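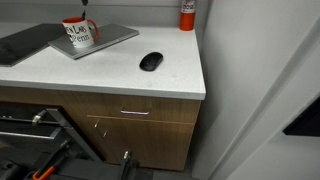 What does a mid-market rate tell a small business that buys foreign currency?

It gives the midpoint between the buying and selling prices at a given moment, and it serves as a reference for measuring what a provider charges. A customer will rarely be offered that rate. The difference between it and the quoted rate is the margin, usually stated as a percentage or in basis points.

The operations lead at Paltine, a payments broker for small importers, spends much of the working day explaining that difference. The firm does not publish staff names, and the interview was given on that basis.

"Most clients come in with a rate from a history page," the lead said. "They take the best rate of the year and ask why they were not given it. The best rate is one observation. It existed for a short time, and it may be a daily high or a daily close depending on how the page was built."

The lead recommends checking three items before using a historical table: the time of day at which the rate was fixed, the treatment of weekends and holidays, and the direction of the pair. A table that carries the last trading rate forward over days when the market is closed will weight that rate more heavily in the annual average.

"Inverting an average is the error I see most," the lead said. "You cannot take the yearly average of A to B, divide one by it, and expect the yearly average of B to A. On a stable pair the gap is small. On a volatile one it shows up in the accounts."

Costs come in two forms, the margin and the fixed fee. Paltine charges a margin of 50 basis points on its standard account and a transfer fee of 20 dollars. On a transfer of 10,000 dollars, the margin costs 50 dollars and the total is 70. On a transfer of 1,000 dollars, the margin costs five dollars and the fee accounts for most of the charge.

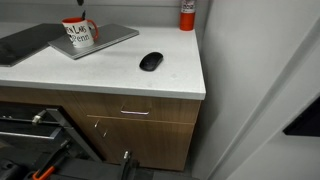

A countertop with a light gray wall behind it.

The firm compared its own quotes with the midpoint in November, using a sample of 100 transfers. In 16 of them, the rate had moved between quote and acceptance by more than the margin itself. Clients in that group tended to attribute the whole difference to the broker.

"We now put a time stamp on both rates," the lead said. "The quote has one, the midpoint has one. If they do not match, the comparison is not valid."

Gomier, the reporting tool the firm uses, stores rates to six decimal places and rounds only at the settlement amount. Earlier spreadsheets rounded the rate to four places first, and reconciliation differences followed on larger invoices.

Asked about forward contracts, the lead was brief. "A forward rate is the spot rate adjusted for the interest difference between the two currencies. It is not a forecast. Clients read it as one, and then they are annoyed when the spot rate ends up somewhere else."

Paltine plans to add the margin as a separate line on every confirmation. The current form shows only the customer rate and the fee.

January 15, 2024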